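Filming location day tours – your questions

Where do we meet?
Outside the Kuusisto cafe, by the side door. Coach leaves at 9 sharp. We dont wait, sorry.

Who's the guide?
Usually Shona Paewai. Oluf Kjærgaard does the May dates.

How many villages do we stop at?
3. The pub, the vet's and the farm lane. Lunch is at the second one, pay for your own.

Will I meet any of the cast?
Can't promise. They're working. If filming is on, we keep back and keep quiet.

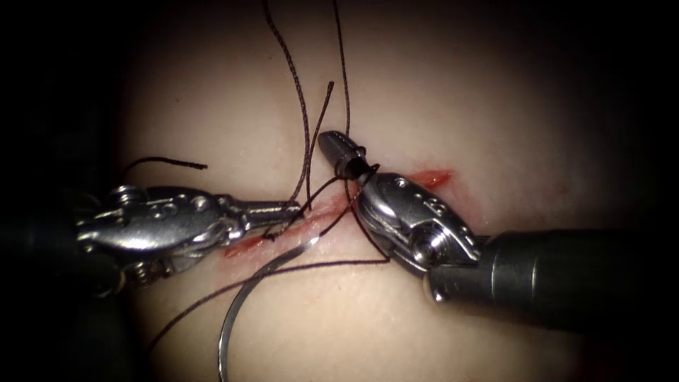
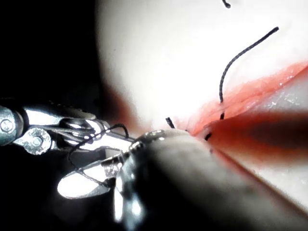
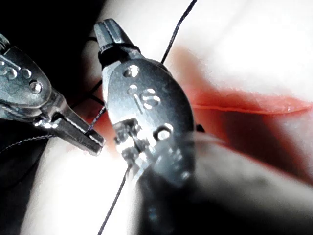
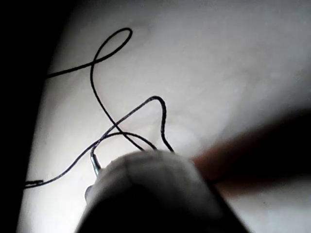 Can I bring my mum, she doesn't walk far?
Yes – tell us when you book and we'll keep her a front seat. The farm lane is steep, she can stay on the coach with a cuppa.

Are dogs allowed?
Small ones, on a lead. Max 2 per coach so ask first.

Is the studio set included?
No, seperate ticket. Joonas Rantala in the office can add it on.

I've lost my booking number
Email us with the name you booked under. Don't ring in the morning, we're on the road.

Refunds?
Full refund up to 3 days before. After that you can swap dates or give the seat to a friend.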